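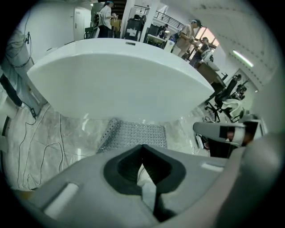 Last updated: May

How to wash and re-proof kids' insulated snow pants

Snow pants that used to shed water and now soak through at the knees and seat usually need a wash and a fresh coat of water repellent. The outer fabric leaves the factory with a finish that makes water bead up. Dirt, body oil, sunscreen and ordinary detergent all get in the way of that finish, and kids' pants get more of all four than adult ones do.

These steps work for most polyester or nylon snow pants and bibs with synthetic fill. Down pants need a different wash and a much longer dry. If the care label says something different from this page, go with the label.

What you need

A front-loading washer, or a top loader without a center post
A cleaner made for waterproof clothing (we use Norusico Tech Wash)
A spray-on or wash-in repellent (we use Vollard Proof Spray)
A soft brush, such as an old toothbrush
A dryer with a low heat setting
A clean towel and a hanger with clips

One bottle of cleaner does several pairs. If you have two or more kids, save up and do all the pants on the same day, but keep it to two pairs per load. Padded pants trap a lot of air and a full drum won't rinse them.

Step 1. Check whether they need it

Lay the pants flat and flick a little cold water on the thigh, then on the knee and the seat. Wait a minute. If the water sits in drops and rolls off when you lift the fabric, a wash is enough and you can skip steps 5 and 6. If it spreads into a dark patch, do the whole thing. It's common for the thighs to bead and the knees to wet out. Treat the whole garment anyway.

Step 2. Get them ready

Empty every pocket and turn it partway out. Brush off dried mud outdoors. Close the main zipper, the ankle zippers and all hook-and-loop tabs. Open hook-and-loop picks up lint and will rough up the fabric next to it.

Unclip the suspenders if they come off. If they don't, tie them loosely together so they can't wrap around the legs. Snap the inner gaiters flat against the lining. Leave the pants right side out.

Step 3. Treat the stains

Put a few drops of cleaner on the brush and work it into the cuffs, knees and seat. Go gently over seams. Let it sit for ten minutes and don't let it dry. Ski lift grease is harder. Blot it with a paper towel first, then use a drop of clear dish soap on the spot only, and rinse that spot until there are no suds left before the pants go in the washer. Leftover dish soap will pull water straight into the fabric.

Step 4. Wash

Pull out the detergent drawer and rinse it. Dried fabric softener in the drawer is the most common reason a re-proofing job doesn't take. If the drawer is caked, run one empty rinse cycle too.

Add the cleaner. For one pair of kids' pants we use half the adult dose on the bottle, and the full dose for two pairs. Run a gentle cycle with warm water, low spin, and an extra rinse. Don't add bleach, softener or scent beads.

When the cycle ends, squeeze a cuff over the sink. If you see foam, rinse again.

Step 5. Apply the repellent

Spray works better than wash-in for insulated pants, as it goes only where you want it and leaves the lining alone. Hang the pants by the waist, still damp, somewhere with moving air. A garage with the door open is good. Put cardboard underneath if you care about the floor.

Hold the bottle about six inches away and spray evenly, front first and then back. Give the knees, seat and cuffs a second pass. For a child's size 8 we go through 34 pumps of the sprayer per leg, counting both passes. Wait two minutes, then wipe off any drips with a damp cloth. Drips left in place dry as cloudy marks.

If the pants have reflective trim or a printed logo, wipe that area right away.

Step 6. Dry with heat

Most repellents set better with low heat. Check the label for the tumble dry symbol, then dry on low for 40 minutes. Stop halfway, break up any clumps of fill with your hands, and turn the legs over.

No dryer, or a label that forbids one: hang the pants indoors for a full day with the zippers open. Some sprays are made to set at room temperature, so read the bottle. Don't lay them on a radiator. The waistband elastic won't last.

Step 7. Test and store

Repeat the water test from step 1 once the pants are completely cool. If one area still wets out, spray and dry that area again. You don't need to wash a second time.

Store them hanging, or folded loosely in a bin. Don't use a compression bag over the summer, as the fill stays flat. This is also a good time to let out the hem if your brand has an extension thread inside the leg. On the Gulside bibs it's the bright stitching just above the cuff, and cutting that one line is all it takes. Leave the other stitching alone.

How often

Twice a season is plenty for a kid who skis or sleds on weekends. Daily recess wear may need a third wash around the middle of winter. Between washes, hang the pants up when they come in and brush them off once they're dry.

Common problems

White streaks after drying: too much spray, or drips. Wipe with a warm damp cloth and tumble on low for ten minutes.

Lining feels stiff: repellent got inside. Wash again with cleaner only, then spray the outside.

Water comes in at the seams but beads everywhere else: the seam tape is lifting. Repellent won't fix this. Use a seam sealer on the inside, or keep the pair for dry days.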